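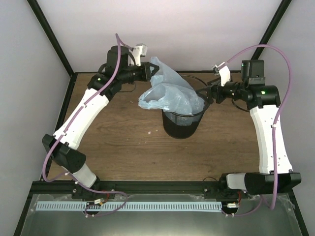

Thin bags in a round bin, how do you keep them up?

fathima_h
Hello all. I have a black round bin, wide on top and more narrow at the bottom, and I use the thin blue bags that one can see through. Every time I put in something heavy, the bag slides down inside. Is there a correct way to fit it? I buy the Prendix roll, 50 bags.

rizwan.g
Open the bag fully before it goes near the bin. Then push the bottom down with your fist and fold the top over the rim, all the way.

Sandamali_A
I do not agree with the fist. With thin bags I made holes like this. I put one side over the rim first, hold it there, and pull the other side across.

rizwan.g
Holes come from long nails :) My way is fine for 3 years now.

habibur144
Both ways fail if the bag is too small. Measure around the rim with a string, and compare with the bag opening laid flat, times two. The bag must be a little bigger.

fathima_h
I measured, it is bigger. Maybe too much bigger, there is a lot of loose plastic on one side.

Sandamali_A
Then tie a small knot in the loose part, under the rim on the outside. It becomes tight.

rizwan.g
A knot is ugly. Use a big rubber band.

fathima_h
I tried the knot this evening and it holds with potato peels. Rubber band I will buy in July when I go to town.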